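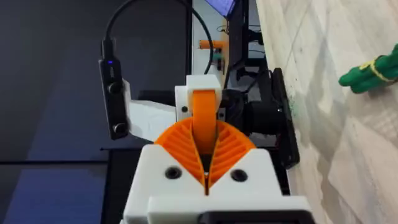
Burkolar Small Bathroom Refresh: Frequently Asked Questions

Last updated in February. If your question isn't covered, write to us through the contact form and Tibor or I will get back to you.

What is the small bathroom refresh?

It's our favorite kind of project! We take a cramped bathroom, powder room or utility washroom and get it clean, bright and easy to use without knocking down a wall. That usually means new caulk, fresh grout, a better place to put things, and a serious scrub of every white surface in the room. Plumbing stays where it is.

Who runs it?

Two of us, Attila Pintér (that's me, I answer most of these) and Tibor Sipos. Tibor does the tile and grout, and he has strong feelings about grout. I do the storage, the paint and the paperwork. We work out of Mullport and we'll drive as far as the far side of the bridge.

How small is too small?

We haven't met one yet. Our smallest job so far had a door that hit the sink every time it opened, and we had a great time with it (the door now swings out into the hall).

What does it cost?

The basic refresh is $1,424 and covers cleaning, caulk, grout and one storage piece. The full refresh is $2,497 and adds paint, a new mirror, new hardware and a second day of tile repair. Both prices include materials. Neither includes replacing a toilet, tub or sink, so if yours is cracked, please tell us before we book you in and we'll point you to a plumber.

Can old white porcelain really look good again?

Very often, yes, and this is the part I get most excited about. A lot of what people take for worn-out enamel is mineral scale, soap film or metal marks from a bucket or a belt buckle. Scale softens with a mild acid like white vinegar or citric acid. Metal marks come off with a gentle oxalic acid powder and a damp cloth. Real chips and crazing are different, and we can touch up a chip but it will still show if you go looking for it.

What should I use for regular cleaning?

Dish soap and warm water for most things. A soft brush for around the base of the faucet. Skip the steel wool and the gritty powders on anything glossy. And never mix bleach with vinegar or any other acid, or with ammonia. Open the window or run the fan either way.

What grout color should I pick?

Light gray, nine times out of ten. White looks wonderful for a month. Tibor will bring the Sosetti sample sticks and hold them against your tile in daylight, and then again with the bathroom light on, and you should let him, even if it takes a while.

Do I need to empty the room first?

Please do. Take out towels, bath mats, bottles, the trash can, anything on the windowsill. Open the cabinet under the sink too, so we can check the shutoff valves. A laundry basket or a big shopping bag holds more than you'd think.

While you have everything out, go through it! Old sunscreen, four nearly empty shampoos, the hair clips that don't close. It goes back in so much more easily when a third of it is gone.

Can I use the bathroom while you work?

The toilet, yes, in the evenings. The shower has to wait until the caulk has cured. We go by the time on the tube and then add a night. If you only have one bathroom, let us know when you book and we'll plan around it.

How do I keep a small bathroom tidy afterward?

Hooks. I love hooks. A towel bar holds one towel properly and three badly, and a row of hooks takes care of the whole household. Keep the rim of the sink clear except for soap. Put daily things between waist and eye height, and spare toilet paper up high or down low.

What is the Vörös shelf everybody asks about?

A narrow corner shelf we've been fitting since our second job. It comes in one depth and two heights, and it sits well in that awkward spot between the sink and the wall. It's included as the storage piece in either package. You can swap it for an over-the-door rack if you'd like the floor clear.

I rent. Can I still book?

Yes, with a note from your landlord. For renters we use adhesive hooks and freestanding shelves, and we leave the paint alone unless the note says otherwise.

Do you take away the old stuff?

Old mirrors, hardware and scraped-out caulk, yes. Paint cans, no.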